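3.2 What people do with the cloth

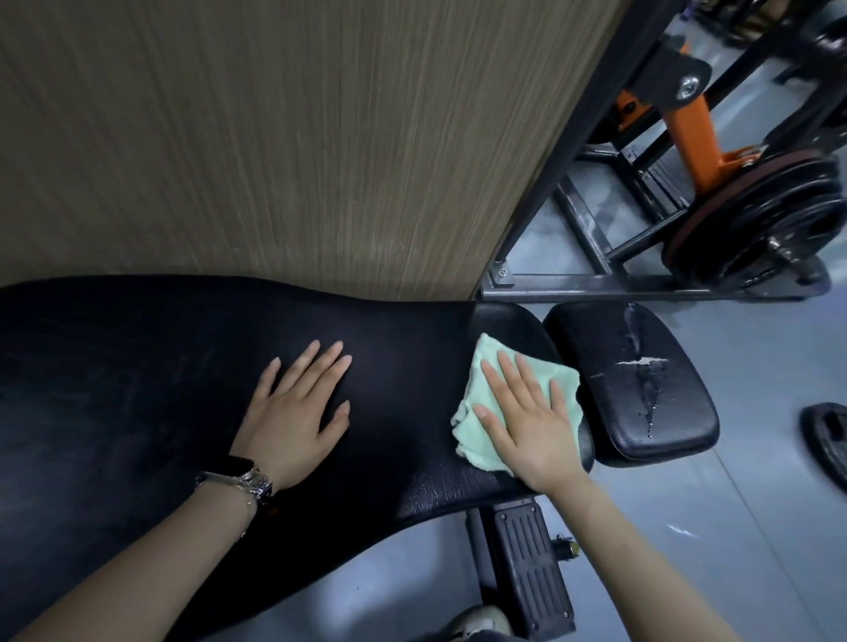

Figure 2. Cloth laid over the narrow end of a bench backrest, one hand on the cloth and the other on the bare pad.

I went into this part of the study thinking that wiping down a bench was the dullest thing anyone does in a gym. After a month of evenings at the two Flalness sites I've changed my mind (my family would say a bit too loudly). There's an awful lot going on between picking up the cloth and putting it back!

Take how the cloth gets held. Some people scrunch it into a ball and scrub at one spot. Others lay it out and press with a flat hand, much as in Figure 2, where the cloth covers most of the tapered end and has rumpled into folds along one side. Adamczyk calls these "pad" and "sheet" grips in work on café tables, and I've borrowed both words. The sheet grip covers more of the bench, but the cloth does tend to bunch up, and then you're back to a pad whether you like it or not.

The free hand surprised me more. I'd left it off my first coding sheet altogether, and had to go back through 2,000 clips from the Badov set to put it in. People lean on it, or rest it on the backrest while they work.

Then there are the marks. Black upholstery shows every pale smudge and streak, and I had hoped these would tell us where people wipe next. They don't, or not reliably. The gap between backrest and seat is harder still to code, and I come back to it in Section 4.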